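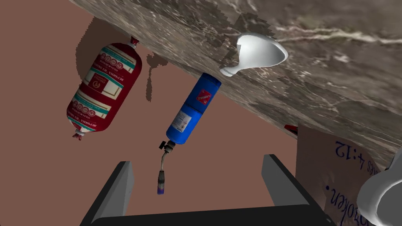 How long does cooked sausage keep its moisture under retail storage? In our samples, losses stayed small until day 41 and rose quickly after that.

3.2 Weight loss
Samples (n = 472) were held in the Herent cold room and weighed following Kasprzak's protocol. Casing type explained most of the variation between batches (Figure 2). Fat content had a weaker effect, and only in the July batches. Pieces under 400 g lost more water per unit of surface.

Figure 2. Weight loss by casing type.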